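4.2 How team leads were rated by the people under them

Interviews ran in April at the two sites, Skemcombe and Urkden. We spoke with 30 staff, all below supervisor grade, all from Trotent teams that had changed leads in the past year. Same guide at both sites. Same two interviewers (Mok and Devadiga), who swapped over halfway so that neither site had one voice only.

Main finding first. Staff did not rate leads on how friendly they were. They rated them on how fast a question got an answer. A lead who said "no" before lunch scored higher than one who said "let me check" and came back two days later with a yes. This held at both sites, stronger at Urkden, where shifts overlap less and a slow answer often means a whole shift gone.

Friendliness did come up. Mostly as an extra. Several people liked their lead as a person and still gave a low mark on the Kwok scale (see 3.1 for how we cut it down). One packer at Skemcombe:

"Lovely man. I'd have a drink with him. I just can't get a yes or no out of him when the line's waiting."

Second finding, less clean. New leads promoted from inside the team got lower marks in the first three months than leads brought in from outside. We expected the opposite. Choi's reading is that insiders keep their old friendships and put off the hard calls. Lu's reading is that staff simply know the insider's weak spots and mark them harder. Our data can't split the two. We asked about it in the follow-up calls and got both answers, sometimes from the same person.

Pay came up far less than we planned for. The guide had a full block on it and most people were done with that block in a minute. They wanted to talk about holiday approval. Who gets the good weeks, who finds out last, whether the lead puts their own name down first. We did not code for this at the start and had to go back through the early transcripts to pick it up, so treat the holiday material as weaker than the rest.

Fairness and speed were hard to pull apart in the coding. A late answer was often told to us as an unfair one ("she'd have told him by now"). Yu coded these as speed, Devadiga as fairness. After talking it over we let a passage carry both codes. That raises the overlap and we know it, but forcing a choice threw away too much of what people had said. The passages with both codes are listed seperately in Appendix B.

Most examples staff gave were tied to a workstation or a piece of equipment and not to a meeting. Who was allowed to stop a job, who had to be called over, how long they stood there. Only a few mentioned team briefings at all, and then to say they were too long.

Figure 3. Robot arms at a white tabletop. 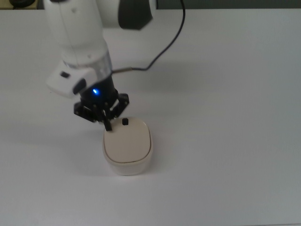
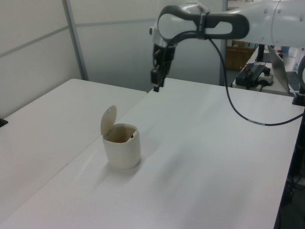
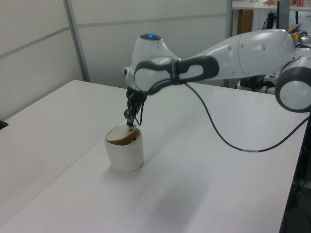
4.3 What leads said about themselves

Shorter section, fewer interviews, more careful talkers. Leads were seen alone, with the door shut, and were told that nothing would go back to site management. Some clearly did not believe us. Answers were longer than the staff ones and had less in them.

Asked to name what they were best at, leads nearly all said listening. Open door, always around, people can come to me. Asked for a recent case, most described a talk about something at home: a sick parent, a move, a child starting school. Good talks, by the sound of it, and staff did remember them. But staff did not bring them up when asked what made a good lead. They brought up the overtime list that came out late.

So there is a gap. Leads think they are being judged on care and staff are judging on answers. Neither side seemed aware of the other's list. When we read one lead a summary of the staff view (no names, no shifts) she said it was "a bit cold" and then, after a while, that she would want the same from her own boss.

Which brings in the level above. Leads complained about slow answers too, about their own managers, in nearly the same words. A lead can't give a yes on overtime if the budget sits with somebody who reads messages once a day. Part of what staff marked as a slow lead was a slow manager one step up. Staff mostly did not see this and leads mostly did not tell them. Two reasons given: it sounds like an excuse, and it makes you look like you have no say. Both fair.

At Urkden the leads had started writing open questions on a shared sheet with the time each one was raised. Not our idea, was running before we arrived. Staff liked it. Managers less so, as the sheet showed plainly where things got stuck. Skemcombe had no such sheet and leads kept questions in their heads or in a notebook. We can't say the sheet caused the better marks at Urkden, the sites differ in too many other ways (shift pattern, team size, how long the site manager had been in post).

4.4 Limits

Small sample, one employer. Site management put names forward at Skemcombe but not at Urkden, where we picked from the rota, so the Skemcombe group may lean toward people who get on with thier lead. Nobody who had already left the company was interviewed, and leavers would likely have the most to say about bad leads. We tried to reach some through former coworkers and got no replies in time.

Staff marks were given once. We don't know if they move from week to week. A mark given the morning after a refused holiday request is probably not the mark that person would give a month on. A second round with the same staff is planned, with Mok and Yu doing the interviews, and the holiday block will be in the guide from the start.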